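Bulk Solids Handling – Course Handout 3
Instructor: Sowmya Pinto
Revised Oct 7, 2020

3.1 Angle of repose

When a dry granular material is poured onto a flat surface, it forms a cone. The angle between the side of the cone and the surface is the angle of repose. It depends on particle shape, size, surface roughness and moisture. Smooth, round grains give low angles. Rough or flaky grains give higher ones.

The angle is not a fixed property of the material. The poured angle and the drained angle of the same sample usually differ, so always state the method used. The Van der Linden notes on reserve use the drained angle throughout – check this before comparing values.

3.2 Bulk density

Bulk density is total mass divided by total volume, with the gaps between grains included in the volume. Loose bulk density is measured after pouring. Tapped bulk density is measured after the container has been tapped until the level stops falling. Small dark pellets or seeds in a clear cylinder make the fill level easy to read. 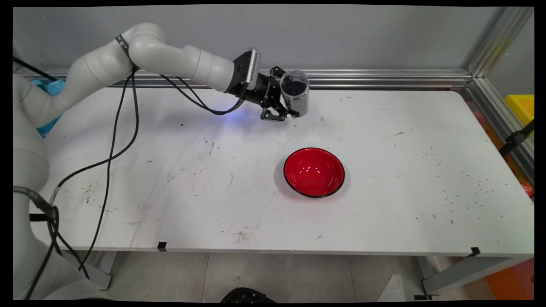

3.3 Problems for section

1. A 20 L bin holds 8 kg of pellets, poured loose. Find the loose bulk density in kg per cubic meter.
2. Tapping lowers the volume in Problem 1 by 3 L. Find the tapped density and the Hausner ratio.
3. Read the Wemthorpe hopper case and explain why the flow stopped after the June refill.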